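Dekgate Hand Gripper Kit, Classroom Edition
Sold by Sostholm School Supply
Item 4000-C

In stock. Ships in one box.

The Dekgate is a two-finger gripper you hold in your hand. Students use it to pick things up, sort them and put them away while recording the motion, then use those recordings to train the arm their club already has. It was put together with Vandana Sengar, who runs the after-school robotics club where the first kits were used, and it follows the task list for the Kamel Junior Challenge.

What you get
Handle with trigger
Two black fingers, fitted
Spare finger screws and hex key
Camera bracket (camera sold separately)
Printed task cards, student set and coach set

Weight without camera: 512 g
Cable length: 305 cm
Finger screws: M3
Recommended for grades 7 and up

Using it in a club
Most teams start on the floor. Tile or a plain mat works well, and there is room for two students to work side by side. One student holds the gripper and the other resets the objects between tries. Keep each recording short and do the same task many times before moving on to the next card.

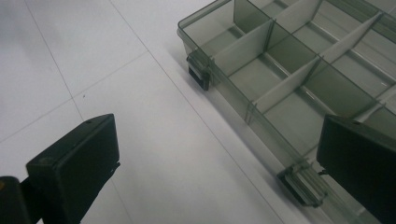 The storage cards come after the block cards. Students work with a compartment box, first with the lid off, and practice coming in from different angles without bumping the dividers. Clear and tinted plastic is harder for the trained arm than solid colors, so plan extra sessions for it. Any box with removable dividers will do. The box is not included.

Replacement parts
Finger pair, black: item 4000-F
Trigger spring: item 4000-S
Task cards, second set: item 77

School orders
Purchase orders are accepted. Write to Wagner Rezende in the Sostholm school office and include your club name and shipping address. Orders for the fall season need to reach us by 28th August. Later orders ship in September.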